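**Week 3 — wood surfaces, wear and finishing**

Read the Makris handout before the tute, the bit on grain at least. Slides go up Monday.

Recap from last time: softwood / hardwood is about the tree, not how hard the stuff is. Balsa is a hardwood. Will be asked again.

### Grain direction

- long grain = along the trunk. Strong, planes well
- end grain = the cut ends of the straws. Soaks up finish, goes dark
- runout = grain heading off at an angle to the face. Weak spot, chips when you plane against it

Try the stroke test. Run a fingernail both ways, one way catches. Plane the way that doesnt catch.

### Boards made from bits

Particle board, fibreboard, OSB. Lumped together here as "pressed board". No grain to speak of, so it moves less with humidity across the width. Swells in thickness though, and mostly stays swollen. Edges are the trouble — water gets in there first. Seal edges before faces.

Solid timber moves across the grain, hardly at all along it. So a solid top screwed down hard to a pressed board base will split or cup, sooner or later. Slotted holes, or buttons. Sketch in the Plonon notes, second half, ignore the colour codes.

### Sanding

Work through the grits, don't skip. Finish at 200 or close to it for oil. Going finer on pressed board is a waste of an afternoon, the fuzz comes back with the first coat. Sand with the grain when theres grain to follow.

Dust: masks on, extraction on, both. Fine dust is worse than the stuff you can see. Bag gets emptied at the end of every session and not by me.

### Finishes, quick

- Oil — easy, easy to patch, poor against hot cups
- Shellac — dries fast, hates alcohol
- Waterbased poly — tough, raises grain. Damp the piece first, let it dry, knock it back, then coat
- Wax — over something else, never by itself on a table

2 thin coats beat a thick one. Oily rags laid flat outside to dry or into the water tin. They do catch fire on their own, not a story.

### Case study: Dolum café tables

Solid tops, pressed board shelf under. After one winter the shelves had swollen at the front edge and the tops were fine. Why? Think edges, mop water, which faces got sealed. Half a page, bring it to class. Plundora brief is for the May project, leave it for now.

### To bring

Offcut of something solid, offcut of something pressed, a pencil. Closed shoes or you're watching from the door.

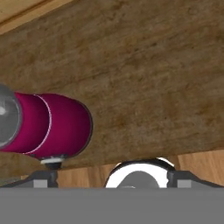 Could the café one be blamed on the shelf screws as well, asked someone at the back, because wouldn't water get in at the holes the same as at the edge? Yes, put it in your half page.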